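Stovier Adds Wide-Format Flatbed Line for Short-Run Signage

Stovier, a producer of exterior signs and point-of-sale displays, has put a second flatbed printing line into operation at its Grestis plant. The line prints directly onto rigid sheet and is intended for short runs, from a single panel up to 3000 pieces per order. Orders above that quantity will continue to be screen printed.

The new line accepts foam PVC, acrylic, aluminum composite and corrugated polypropylene up to 30 mm thick. White ink can be laid down as a base coat or as a top layer, so clear acrylic panels can be printed for reading from either side. Sheets are cut on a digital table in the same hall, using registration marks printed with the job. Separate mounting of printed film onto board is no longer needed for most flat signs, although it remains available where a laminate is specified.

Standard lead time for unlaminated panels is now 70 hours from approval of the proof. Orders that include routed edges, drilled holes or stand-off fixings take two working days longer. Illuminated signs are quoted individually.

Along with the equipment, Stovier is introducing Zelora, an online ordering system for trade customers. Zelora checks uploaded files for resolution, bleed, missing fonts and cut path errors before a job enters the queue. Files that fail are returned with a marked-up preview. The system holds 194 preset formats, including A-boards, estate signs, fascia panels and site hoarding sheets. Custom sizes can be entered by hand. Price and dispatch date are shown before the order is placed, and repeat orders can be called up by job number.

Color is managed with one profile per substrate. Customers who need a match to an earlier print run should send a physical sample, as values read from a screen are not accepted as a reference. A printed proof on the final material can be ordered for a fixed fee, which is deducted from the invoice if the job goes ahead.

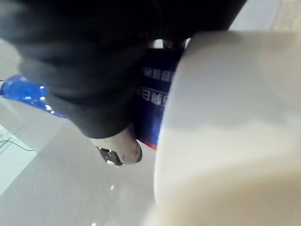 Delivery is by pallet or by carton, depending on sheet size. Panels longer than 2.5 m are packed in edge-protected crates and sent by the regional carrier Umali. Collection from the loading bay at Grestis is possible by arrangement. Installation is offered as a separate service and requires a site survey for any sign fixed above ground-floor level.

Trade accounts opened before the end of June will be moved to Zelora automatically, with existing discounts and credit terms unchanged. Orders sent by email will be accepted until the end of September.

Material samples and the current file preparation guide are available on request from the Stovier sales office.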